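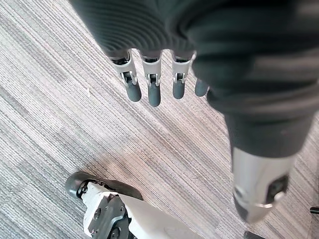

Chapter 6
Shelving Under Load

6.1 What this chapter covers

Chapter 5 treated a single beam resting on two supports. A shelf is the same problem repeated several times in one piece of furniture, with two complications. The load is rarely spread evenly, and the supports are tied to each other, so a change at one level is felt at the others. By the end of the chapter the reader should be able to estimate the sag of a board, choose a thickness for a given span, and check that the uprights will not rack sideways.

6.2 Terms

The span is the clear distance between supports, measured inside face to inside face. Sag is the drop at midspan compared with the unloaded board. Creep is the slow part of sag, which continues for months under a constant load and does not fully recover when the load is removed. Racking is the sideways lean of the whole unit, with the corners going out of square.

6.3 Light loads and long spans

For an evenly spread load, sag grows with the fourth power of the span if the load per unit length stays the same. Tripling the span multiplies the sag by 81. Thickness works the other way, as a third power: a board three times as thick sags one twenty-seventh as much. Storage for footwear sits at the easy end of this range. A slipper like the pale pink one held in front of the upper shelf weighs little next to a row of books, and the wood-grain boards of such a rack seldom need checking for strength. Stiffness of the frame is another matter -- two metal uprights with no back panel depend almost entirely on their joints to stay square. 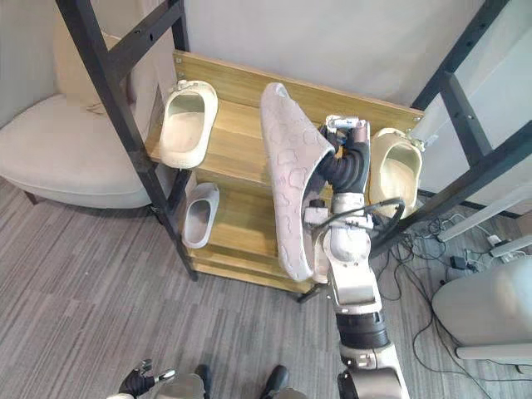 6.4 Worked case: the Burkville unit

The Burkville unit is used in this chapter and again in Chapter 9. It has four shelves, each with a span of 729 mm. The design load for the whole unit is 1314 N, divided equally, which gives 328.5 N per shelf. Dividing by the span gives a line load of 0.451 N/mm.

The reader should now find the midspan sag for a board 18 mm thick and 300 mm deep, using the stiffness values in Table 6.1. Treat the ends as simply supported. Real brackets give some fixity, so the result will be on the high side. Creep is left out at this stage -- it is added in Section 6.7, where the short-term figure is multiplied by a factor that depends on the board material and the room humidity.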